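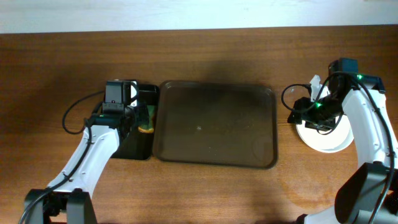
According to Kadir Kırmızıgül, a cleaning task is a poor choice for a first two-arm build, as it asks for steady contact force before the position control has been proved. The objection was raised when the plan was read out at the Hillitar workshop, and it is a fair one. The task was kept, but the order of work was changed so that reaching and grasping were tested before any wiping.

## 1. Aim

Sinlow is a two-arm bench rig for handling and wiping plates. The aim of this stage was to have one arm pick up a sponge while the other steadies a plate, both under one controller, with no fixed jig on the table.

## 2. Mechanical build

The bases stand 600 mm apart, measured centre to centre, and the table surface is 835 mm above the floor. Both values were set by the bench we were given. A wider spacing was tried on paper and rejected, as the overlap between the two working areas became too small for the shared tray.

Each base was levelled with shims before the clamps were tightened. The clamps were checked again after the first session of arm movement and one on the left side had worked loose. It now has a longer pad under it.

Cables took more time than expected. The first routing held them tight along the whole arm, and the wrist stalled near the end of its travel. The present routing leaves a free loop at the wrist. It does take up space on the table, and the path planner has no knowledge of it.

## 3. Control

The control software is Cirura, running on one desktop machine. Joint targets are sent to both arms at 25 Hz from a single loop. An earlier version ran one loop per arm, and the two drifted apart during longer moves. With the single loop a late reply from one arm also delays the other, which we accept at these speeds.

The gripper opening is set by position. There is no force sensor, so motor current is used as a rough sign of contact. The threshold was found by hand and has to be checked again each time the fingers are changed.

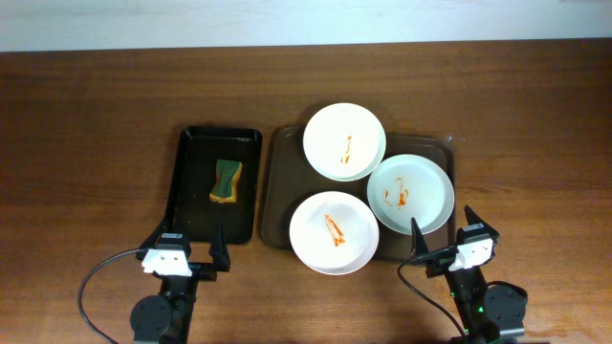 Grasp planning for the sponge was done with a fixed approach angle at first. The jaws close across the short side, and the planner takes the width from a stored model of a plain block. That model is wrong for the sponge in use: it narrows at the middle, so jaws set for the full width meet it later than the planner expects. The stored width was replaced with a slow close that stops on the current threshold. The raised rim of the black tray sets a second limit, as a low approach from the side would strike it. All approaches now come from above and tilt only after the fingertips are inside the rim.

## 4. Table layout

The sponge tray goes on the left and the plate tray beside it on the right. Tray positions are entered by hand before each session — a marker sheet was considered but would have been covered by the trays.

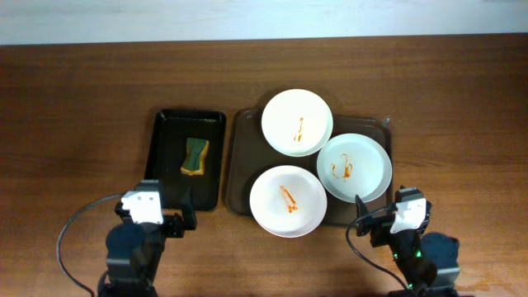

*Figure 3. Sponge tray and plate tray side by side, with three sauce-marked plates on the larger one.*

Plates close to one another are the harder case. A finger lowered between two rims needs a clear gap, and if the planner finds none it skips that plate and logs the skip. Pushing plates apart was left out of this stage.

## 5. Wrist view

The wrist cameras are used for the last part of the approach only. Glare on glazed surfaces is the main source of error, as the mark finder can take a bright patch for the edge of a rim.

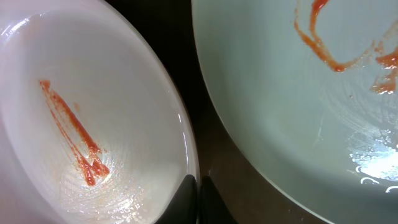
Lowering the exposure reduced these false edges but made dark surfaces hard to separate from the black fingers. The setting now in use is a compromise. A colour test for orange-red is run first, and rims are searched for only near the marks it returns. Pale traces are missed by this test and will need a second pass.

## 6. Remaining work

- Replace the hand-entered tray positions.
- Add the cable loops to the collision model.
- Fit the softer Weerakoon finger pads and set the current threshold again.
- Repeat the approach test with 3 plates and the lower exposure.

Wiping under both arms starts when the approach test has been repeated.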